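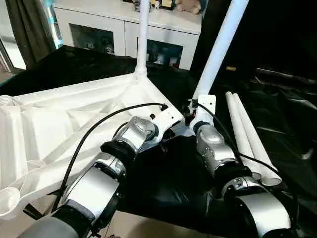 ## Dovero opens its repair counter in Stetow, and you're all invited

**Stetow, 8/22/21.** Hello from the back of the old Schwerdtfeger shop on Mill Lane, where I'm typing this on a stool with one leg shorter than the others (yes, it's on my list). I'm Wolfram Rothe, I run Dovero, and I'm very happy to tell you that our household repair counter is opening its doors to the public from tomorrow morning!

If you've lived in Stetow for any length of time you'll know the building. Schwerdtfeger sold lamps, kettles and garden hoses here for longer than I've been alive, and when the shop shut in March we had the keys within a fortnight. We kept the long counter, the drawers with the brass pulls and the bell over the door. The carpet had to go. I'm sorry if you were fond of it.

So what do we do? You bring in a thing from your house that has stopped working, we have a look at it with you standing there, and we tell you what it'll cost to put right. Toasters, fans, radios, vacuum cleaners, sewing machines, table lamps, hair dryers, that sort of thing. Looking is free. Most small repairs come to £9 plus the part, and if it's going to be more than that you'll hear it from us before a screwdriver comes out. We don't take microwaves or anything with a gas bottle attached, so please don't carry one up the hill.

There are four of us. Lertchai Boonyarit does the electrical work and has the steadiest hands I've ever seen on a soldering iron. Panagiotis Drakos looks after motors and anything with a belt in it. Rainer Brandes does sewing machines, mostly, and clocks when he's in the mood. I do the bookings, the sweeping and the plugs.

We ran a trial over the summer for friends and neighbours, by word of mouth, and it got a bit out of hand (in a nice way). We took in 144 items and got 139 of them going again. The remaining ones were past saving, and their owners let us keep them for spares, so if you're after a knob for an elderly food mixer, do ask.

I asked Lertchai for a quote, as I'm told these things need one. "People say sorry when they put a broken thing on the counter," he said. "They should stop that. I like broken things." Panagiotis was under the bench looking for a spring and said he'd give me his quote later. I'm still waiting.

Our landlord, Wolfram Seidel (no relation, and yes, the post gets muddled every week), was kinder. "I had my mother's radio in the attic for years and now I have it in the kitchen," he told me. "It's too loud, but that's my fault."

One bit of business news as well: we've agreed a supply deal with Amavow, who'll be sending us fuses, flex, switches and carbon brushes every week. That means far fewer jobs sitting on the shelf waiting for a part, and you can buy the bits over the counter too if you'd like to have a go yourself. Rainer will happily talk you through it, so leave plenty of time.

### Coming along

- We're open Monday to Friday from 9 until 4.
- No booking needed for one item. If you've got a carload, ring first!
- Bring the lead, the lid and any loose bits, even if you think they don't matter.
- Give vacuum cleaners an empty before you set off, please.
- Cash or card, either's fine.

Reporters and photographers are very welcome at any point during opening week. Ask for me at the counter and I'll put the kettle on (it's one of the repaired ones). The side door on Mill Lane is step-free, and the bell for it is on the left.

**Press contact:** Wolfram Rothe, Dovero, the old Schwerdtfeger shop, Mill Lane, Stetow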